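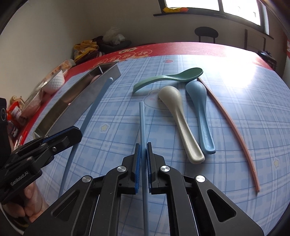 A table with a plaid covering and a spoon on it.

How Your Body Knows It Is Resting

Your body has a control system that runs without your help. It is called the autonomic nervous system. "Autonomic" means that it works by itself. It sets how fast your heart beats, how wide your pupils open and how quickly your stomach moves food along.

The system has two main parts. The sympathetic part gets the body ready for action. The parasympathetic part slows things down so that the body can rest, digest and repair. Both parts are switched on all day. What changes is how strongly each one is working.

What happens when you breathe slowly

Put two fingers on the inside of your wrist, just below the thumb, and find your pulse. Breathe in. In many children the pulse speeds up a little. Breathe out, and it slows again. Doctors call this respiratory sinus arrhythmia. The name sounds like an illness, but it is a normal pattern in healthy young people.

The slowing is controlled by the vagus nerve. It starts in the brain stem, passes down the neck and branches to the heart, lungs and gut. When you breathe out, the vagus nerve sends stronger signals to the heart.

Measuring your resting pulse

1. Sit in a chair for five minutes. Do not talk.
2. Find your pulse.
3. Count the beats for 60 seconds and write the number down.
4. Breathe slowly for two minutes, in through the nose and out through the mouth.
5. Count for 60 seconds again.

The second number may be lower, or it may be the same. Both results are fine. Stop if you feel dizzy and breathe in your usual way.

Todor Vukčević's class at Estthorpe did this in June. One pupil, Chaiwat, counted 62 beats and then 58. Another got 71 both times.

What slow breathing cannot do

Slow breathing can help a person feel calmer before a test or at bedtime. It does not cure infections, mend bones or replace medicine. If you use an inhaler, keep using it the way your doctor told you to.

Words to know

Brain stem: the lowest part of the brain, joined to the spinal cord.
Pulse: the beat you feel in an artery each time the heart pumps.
Vagus: a Latin word meaning "wandering."

Text by Bogdan Lungu. Checked by Relu Ciobanu.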